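Siyabonga Modise
Monday, February 8, 2021

Thread on the Steltier table-clearing package, the one Trukau has been pushing at every cafe and staff canteen that will open an email. I read the whole offer over the weekend. I have questions.

The pitch: you lease a humanoid upper body, they set it up at your table, and it "handles light tableware." 2,000 a month on a 25 month term. Training visits extra. Nowhere does the brochure say what counts as light.

So I asked for time with one and got it. White table, one teal plate, one clear plastic cup. No food, no cutlery, no second plate. I have never seen a canteen table that looked like this. 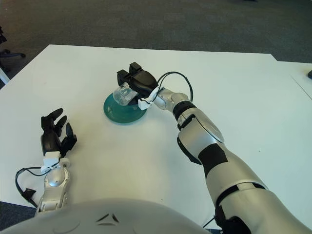
Afiq Siregar: You're being hard on them. Every vendor starts with a clean table, and a thin plastic cup is a mean thing to ask a gripper to hold. I'd want to know what they charge when it crushes one.

Fair, Afiq, and I did ask about that. Cups are "consumables on the customer side." So the cups are mine, the plates are mine, and anything on the floor is mine too.

Now the hands. The package lets you choose between a two-finger gripper and a hand with fingers, and the rep talked about the second one as if the choice were obvious. It's the pricier option. I asked what it does with a plate that the gripper can't. I got a long answer about human-like dexterity and a short one about plates.

My guess is most buyers will pay for the fingers because fingers look good in a lobby.

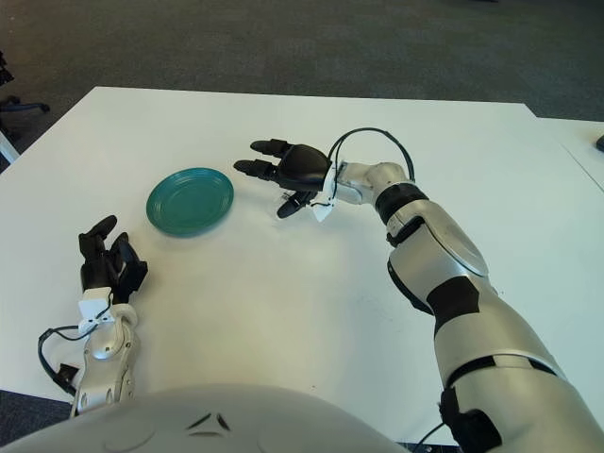
The other number they love is 1,871, the count of successful pick-ups in their own trial, run at the Demotmont office last September. Successful out of how many? It isn't in the brochure. I've written to them twice. The second reply had the same brochure attached.

Also missing: how long one pick-up takes. A person clears a plate and a cup without breaking stride. If this needs a long pause before each item, your lunch line is going to notice.

What I did like: the cancellation terms are in plain English, 31 days' notice after the first year. Cabrera's rival offer hides that on the back page in gray type. Credit where due.

Would I sign? No. I'd take a one month paid trial on my own tables, at lunch, with my own dirty plates. I asked for exactly that and they're "checking internally."

Will add to this thread if they come back with a yes.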